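Jillevari Community Meals - progress report to the Drisholm Fund
Period ending May

Tableware and dining room

The grant covered replacement tableware for the Monday lunch and the refit of the serving area. We have now bought 200 of the pieces on the approved list, all from Costusano. Another 43 are on back order and should arrive next month.

Chipped plates and bowls have been taken out of use. The new ones come in several colours, which was the cheaper option, and the kitchen sorts them by shape when stacking. Storage is still tight - the second cupboard for the Hsiao Street hall has been ordered but not fitted.

Spending on this part of the grant is at 99 per cent of budget. The cupboard was paid for in advance and is included in that figure. We do not expect to ask for more.

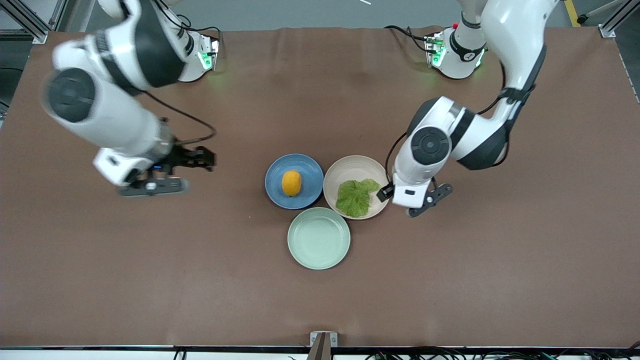
Round dishes on the brown tabletop, including a blue plate and a beige bowl.

Still to do: fit the cupboard, label the shelves and replace four trays. We will send the final receipts with the next report.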